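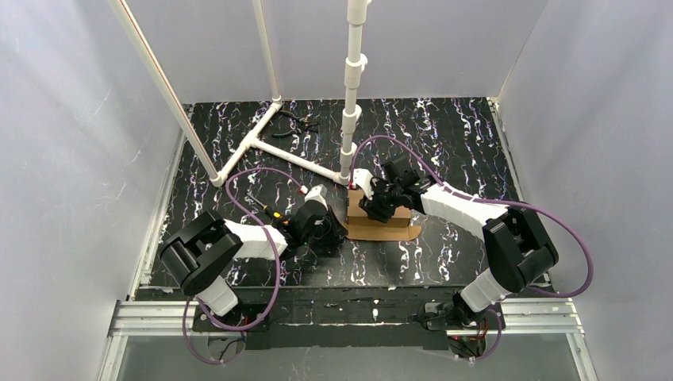 Photo: course team, Steviner workshop. Free to reuse for teaching.

Choosing and Buying Automation
Handout 4: The Baner two-arm bench kit, looked at as a purchase

Welcome back, everyone. Last time we talked about single-arm kits and ended up, as we always seem to, arguing about price. This week I'd like us to spend the session on one product, the Baner bench kit sold by Drarnar, and go through it as you would if it were your own money (or your employer's, who may well ask you more awkward questions than I will).

What you get for your 2,000 pounds is two arms, two grippers, the cabling and a year of the Phuthong software licence. The table is left to you. Do please read that line of the quotation twice, as a good few people have budgeted for the kit and then found themselves shopping for a bench in August, when our own supplier is shut.

The task we shall be judging it on is the cardboard box. Boxes are a lovely test for two arms, and I could go on about them all afternoon. In our setup one gripper is down at the bottom corner where the box meets the table, and the other is over the top of it, with the long front flap lying open between the pair of them and you. Think about how you would do it yourself at the kitchen table: one hand steadies, the other folds. A single arm has to push the flap and hope the box stays where it is!

Notice too that the box has company. There is a white pipe frame standing behind it and some hand tools lying about, pliers and a screwdriver-like tool among them. A seller's demonstration will nearly always be on a bare bench, and your own workplace nearly always won't be, so ask to see the kit working round a bit of clutter before you sign anything.

A word on cables. The purple ones go up and over each arm in big loose loops, and you will want to allow for that when you measure up. Drarnar's leaflet gives the reach of the arms and says very little about the space the cables sweep through. I'd leave a good hand's width more than you think on either side.

Service. Drarnar offers 2 plans. The basic one is 200 pounds a year and covers parts by post. The fuller one brings an engineer to you, and the price depends on where you are, so get it in writing. Replies to our own queries have been friendly and a touch slow.

Before next time, please read section 11 of the Baner manual (the part on gripper wear) and jot down your answers to these:

What would the kit cost you over three years, bench and licence renewals included?
Which jobs in your own workplace truly want two hands?
Who would look after it when it stops?

Bring the quotation sheet with you, and a pencil, as we'll be scribbling on it.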